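3.2 Serving and holding conditions

Search within this journal Enter title, keyword or author

Moisture transfer from filling to bread was the main cause of rejected sandwiches in the first trial at the Clomemar site (Jibrin and Okoro). The second trial therefore kept the bread supply constant and varied only the time between assembly and service. All bread came from the Rolar bakery, sliced on the morning of use and held under cover at room temperature. Fillings were cooked the same morning and cooled before they were portioned.

A total of 288 sandwiches were prepared over the trial, divided equally among 6 holding times. The longest was 31 minutes. Each sandwich was weighed whole, then taken apart, and the bottom slice was weighed again on its own. Weight gain in the bottom slice was taken as the measure of transfer. Clear containers were preferred for holding, as staff could check the contents through the walls (Fig. 2).

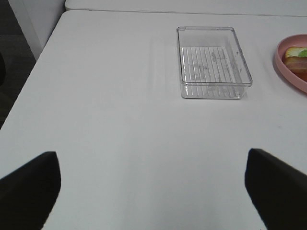 Fig. 2. Clear plastic rectangular container on a white tabletop.

Weight gain rose steeply over the first 10 minutes and then leveled off. The pattern was the same for sausage and for bacon, although the sausage fillings gave a higher final value. Buttered slices gained less than plain slices at every holding time. The difference was largest for the shortest times, and this agrees with the view that fat slows the first uptake of water but does little to change the end point.

Panel scores followed the weights closely. Panelists at Clomemar and at the smaller Amadi site marked a sandwich as "soft" or "wet" at nearly the same gain, and the two panels were pooled for the rest of the analysis. One batch at Amadi was left out - the scale had been moved between readings and was not zeroed again.

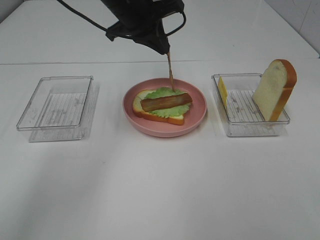 Fig. 3. Sandwich with sausage; round pink plate.

Plate shape had no measurable effect. Plates with a raised rim were used throughout the main trial, and a short check with flat plates gave values within the normal spread. Plate color was recorded but was not treated as a factor.
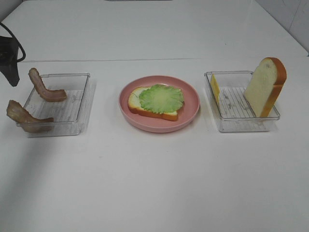
3.3 Separate holding of components

Holding the components apart until service removed most of the transfer. Bread kept in its own tray gained almost no weight, and the remaining loss of quality came from drying at the cut face. Effiong and Sani reported a similar result for filled rolls at Gormont, where covered trays reduced drying further. The cost is labor at the counter, and Section 4 sets this against the number of sandwiches rejected.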